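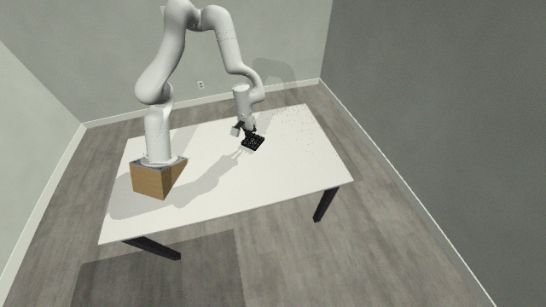
p. 80

4. What the couple interviews can and cannot show

Interviews with couples who share a public account are often read as evidence about the relationship itself. We doubt this. Our set holds 30 such interviews, all published on the lifestyle site Ulutside, and every one was arranged while the couple had something to promote. Earlier work (Erkus and Sarden) treats the warm tone of these pieces as a sign that working together strengthens the bond. A couple whose rent depends on looking happy has a plain motive to look happy, and that study has no way of telling the two apart.

The order of the questions makes things worse. Most pieces open by asking each partner what they love about the other, and only later, if at all, ask about strain. By then the tone is set. When trouble does come up it tends to be small and already solved: a missed flight, a quarrel over who holds the camera
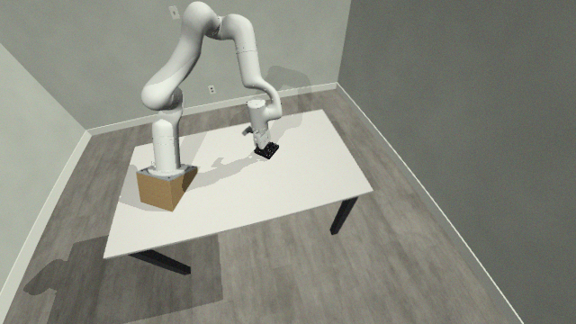

or who writes the caption. Money came up in 7 interviews. In 3 of those the partners gave accounts of who is paid, and for what, that don't fit together, and the interviewer moved on both times the mismatch was obvious. We coded these answers as "unclear," though a harsher reader might pick another word.

Ó Conaill argues that joint answers are more reliable than single ones, as each partner can correct the other. Perhaps — but correction was rare in our set, and agreement came quickly, often in the same phrases the couple had used in their own posts.

Figure 1. Robot arm with a black gripper over a table holding a flat black square tray (rendering).
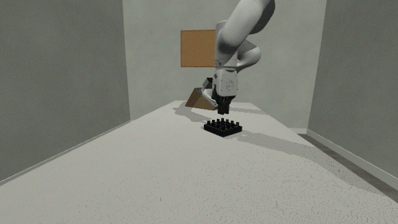
Does a couple's public talk of marriage plans tell us how stable they are?

Very little, on this evidence. Such talk clusters near the end of an interview, where the headline has promised it, and few of the answers commit the speakers to anything.

4.1 A note on coding 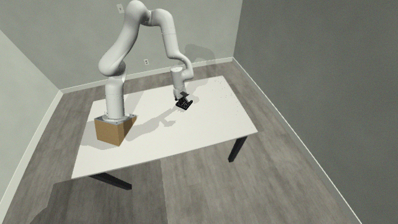

Dalva Meireles and Treasa Ó Flaithearta

We coded the interviews separately and compared our sheets in August. We disagreed most over jokes. One of us took a teasing remark about jealousy as a complaint; the other took it as affection, and a second reading settled nothing. Those passages stay in the set with both codes attached. Dropping them would have raised our agreement score, and we suspect that some of the high scores reported in this field were reached in that way — the papers seldom say what was thrown out.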